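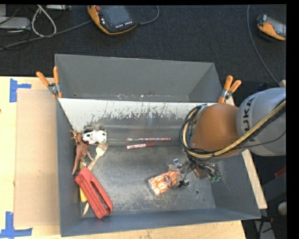

Learning to Listen Before Writing: A Conversation with Jade Ackroyd on the Lambert Oral History Collection

Saturday, May 15, 2021

When the Lambert Library opened its oral history collection to the public in January, it made available 187 recorded interviews with people who had lived or worked in the Goltano valley. The recordings cover farming, schooling, church life, the valley's two small railroads and the closing of the Brurnero mill. Jade Ackroyd, who has directed the collection since its second year, spoke with the Library's newsletter by telephone about how the interviews were gathered and what she hopes readers will do with them.

Ms. Ackroyd came to the Library from a county records office, where her work concerned deeds and tax rolls. She described the change as a difficult one. "I was trained to trust paper," she said. "A deed tells you who bought a field and what was paid for it. It does not tell you that the two families had stopped speaking over that field, or that the price was set at a kitchen table. I had to learn how to ask for that kind of knowledge, and I was poor at it for a long time."

Her first interviews, she said, were too short and too orderly. She arrived with a printed list and worked through it from top to bottom. A retired weaver finally asked her to put the list away. "She told me that I kept walking past the open doors. She would mention her sister's wedding, and I would ask what year she started at the mill. After that I kept the list in my bag and looked at it only before I left."

The Library now asks every interviewer to complete a period of practice before recording for the collection. New interviewers first listen to complete recordings without a transcript and write down each point at which they would have spoken. They then compare their notes with what the interviewer did. In most cases, Ms. Ackroyd said, the experienced interviewer stayed quiet.

"People are afraid of silence on a recording," she said. "They think it sounds like a mistake. Some of the best material we hold comes after a pause that feels much too long. The speaker is deciding whether to tell you, and you must let that decision be theirs."

Asked about the mill interviews, which have drawn the most requests so far, Ms. Ackroyd spoke with some care. The Brurnero mill employed 500 people at its height, and its closing remains a painful subject in several families. Former managers and former floor workers were interviewed separately and in no fixed order. Their accounts differ on nearly every point, including the day on which the closing was announced.

"I have been asked which version is correct," she said. "We have the company's notice, so the date itself can be settled. But a man who remembers hearing on a Friday, with his pay in his hand, is telling you how the news reached him. I would never edit that out, and I would never correct him while he was speaking. The catalog note gives the date of the notice, and the listener has both."

Consent was another matter on which she had much to say. Each speaker signs a release only after receiving a copy of the recording, and may close any portion of it for a set number of years. A small part of the collection is closed at present. Ms. Ackroyd does not regard this as a loss. In her view, speakers talk more freely when they know they can change their minds – and most of those who ask for a closure later lift it.

The transcripts have been a slower undertaking than the recordings. The valley's older residents use a number of words that do not appear in standard dictionaries, chiefly for weather, tools and kinds of stone wall. The Library chose to spell these as the speakers themselves preferred, even where two speakers disagreed. A glossary is in preparation with the Firnora Historical Society, which holds a handwritten word list compiled by a local schoolteacher.

"There are four spellings of the word for a late frost," Ms. Ackroyd said. "A copy editor begged me to choose one. I said no, and she has been very patient about it."

The conversation turned to the past year, during which in-person interviews were suspended. The Library tried recording by telephone and found the results mixed. Speakers who already knew their interviewer did well. Those who did not tended to give brief answers, and several asked to wait until a visit was possible. Ms. Ackroyd agreed in each case. She expects to resume home visits when the Library's health guidance permits, beginning with those who asked to wait.

She was reluctant to set a target for the size of the collection. An early grant proposal had mentioned 1000 interviews, a figure she now considers unwise. "If you chase a number, you begin to choose people who are easy to reach," she said. "We already have a great many retired teachers. They are wonderful, and they return telephone calls. We have very few people who came to the valley for seasonal work and left again, and they picked most of the fruit."

Finding those workers is the collection's next task. Ms. Ackroyd has begun writing to churches and labor halls outside the valley, and she invites anyone who picked fruit there, or whose parents did, to contact the Library's reading room. Interviews may be given in any language, and a family member may be present throughout.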